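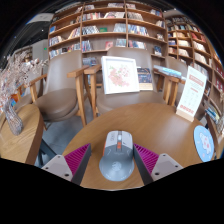

Vol. 17, page 831

Figure 2. Computer mouse on a round wooden table.

3.2 Reporting of discomfort

The office staff at the Clarkstead site answered the questionnaire in February, before the new rest break schedule was introduced. From the 65 persons invited, 40 returned a complete form. We asked for pain in the neck, the wrist and the lower back during the last working week, using the same wording as Farouk and Spanos.

Wrist pain was mentioned more often by those who entered invoices than by those who answered telephone calls. The difference for the neck was small, and we do not interpret it. Several persons wrote in the free text field that they had never told their supervisor of the problem. Baumgartner found the same in the Trustetby warehouse, although the work there is of another kind. Persons on sick leave could not be reached, therefore our values are probably too low.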